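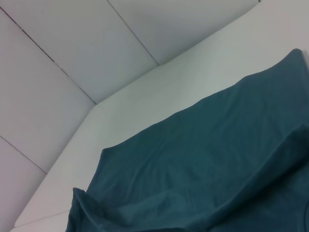 Kagiso Mokoena wrote after the last swap to say she'd have come years ago if she had known you could turn up with one jumper and a spare half hour, and could we please put that on the website. So, Kagiso, it's on the website! One jumper is fine. Half an hour is fine too, though most people end up staying for the cake.

# Nullik Clothes Swap: your questions

## How does it work?

You bring clothes you no longer wear, hand them in at the door and get a token for each one. Then you browse, and swap your tokens for anything you like the look of. All tokens are worth the same, so a plain T-shirt can turn into a winter coat if you spot it first. We love it when that happens.

## Where and when?

Trernon Hall, on Ntuli Road, every month except August. Doors open at 10 in the morning and we pack up at 1. Dates go on the noticeboard outside the hall and in the newsletter. The October swap is our biggest and a lovely one to start with, as all the coats, scarves and thick socks come out.

## How many things can I bring?

Up to 15. We used to have no limit at all, and the sorting went on well into the afternoon. If you're clearing out a whole wardrobe, please spread it over a few months or drop us a line first.

## What sort of state should they be in?

Clean, dry and ready to wear. A good test is whether you'd happily give it to a friend. Small repairs are all right if you pin a note to the spot – "button missing", "hem coming down" – and those go on the mending rail, which has some very keen fans. No underwear, please, and no swimwear.

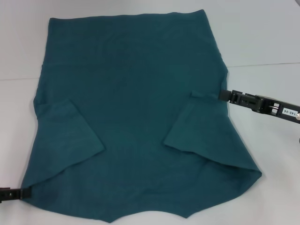 ## Do I have to try things on over my clothes?

There are two curtained changing spaces at the back of the hall, each with a mirror. You can take five items in at a time.

## Can I bring children's clothes?

Please do! They have their own tables by the stage, sorted by age. School uniform goes there as well and it flies out in late summer. Baby clothes are best tied together in bundles, and a bundle counts as one item.

## What about shoes and bags?

Bags, belts, hats and scarves are all welcome. Shoes are fine if the soles have plenty of life left in them. Tie the laces together or put a rubber band round the pair, or one of them will wander off (we have a box of single shoes and it's a sad sight).

## I didn't find anything. Do I lose my tokens?

Keep them! They don't run out. Some people save theirs all summer and then come in October for a proper coat hunt. You can also give them away, or pop them in the jar at the door for anyone who has come with nothing to swap.

## Does it cost anything?

Entry is free. Tea and cake are paid for by donation, and that goes towards hiring the hall.

## What happens to the leftovers?

Good warm things are kept back for the next swap if we have cupboard space. The rest goes to the Ponisik charity shop, and anything too worn to sell goes for rags. Last year over 600 pieces found a new home through the swap, and we're still thrilled about it.

## Is there parking?

A little, behind the hall, but it fills up early. The number 60 bus stops right outside. There are bike racks by the side gate, and the main door has a ramp.

## Can I help?

Yes, and you'd be very welcome. Setting up starts at 9. It's mostly hanging things on rails and chatting, and helpers get first look once the doors open – well, a very quick look. Come along, or tell whoever is on the door that you'd like to join in next time.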